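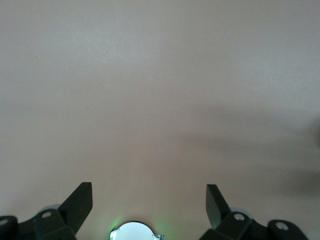 Wrist camera: drop the no-object frames or keep them?

Posted by kestrel_arm, 2025-03-10

We are collecting demos for a pick-and-place policy. 400 episodes so far, wrist view only, 4 operators. A lot of episodes start with the gripper open over bare surface, nothing in view except the fingers at the bottom. In 31 episodes that lasts more than 100 frames before the operator moves toward the part.

I want to trim the leads automatically. Indeck has a trim filter keyed on joint velocity, but it also cuts the slow approach, and I need the slow approach. Has anyone run both ways and compared?

----

tolvar

Trim them. With behavior cloning, a long idle lead teaches the policy that the right action over an empty view is no action. You get an arm that hangs there. We had this on the Marinho cell in November and lost a week blaming the controller.

----

ditherbox

Disagree with a blanket trim. If the arm can end up over bare surface at run time, it needs examples of leaving that state. Cut the stationary part and keep the first motion out of it. Those are two different things and the velocity filter in Indeck doesn't separate them if your threshold is high.

Also check the light. A green cast near the mount and a soft shadow on one side are both things a small encoder will happily latch onto. If every blank view has the shadow on the right and every pick was recorded under another lamp, you have a label leak.

----

kestrel_arm

Threshold is the default. I'll lower it and look at what survives.

Lamp position was not logged. Some sessions have the shadow on the right, some don't.

----

tolvar

Then log it from now on. One text field per session is enough.

On the keep-some argument: fine in principle, but the policy sees one frame plus joint state. On plain beige there is nothing to localize against. Whatever motion you keep from those frames is driven by joint state alone, so it learns the operator's habit and not a search.

----

ditherbox

Which is still better than hanging. Give it a short history and the problem gets smaller. We use a history of 4 and recovery from a blank view went from never to most of the time.

----

pm_orrery

Third option: keep everything, tag the idle leads, and downweight them in the sampler. Travinance exports carry a per-frame weight column, and Jitley reads it without conversion. You can change your mind later without touching the recordings. I would not delete raw data over a threshold setting.

----

tolvar

Weights are OK. My objection is to training on them at full rate.

----

kestrel_arm

Going with the weight column. Idle leads to zero, first motion at full weight, history of 4. I'll train one run with the old set as a baseline and post the success rates for both.

----

ditherbox

Same seeds for both, please.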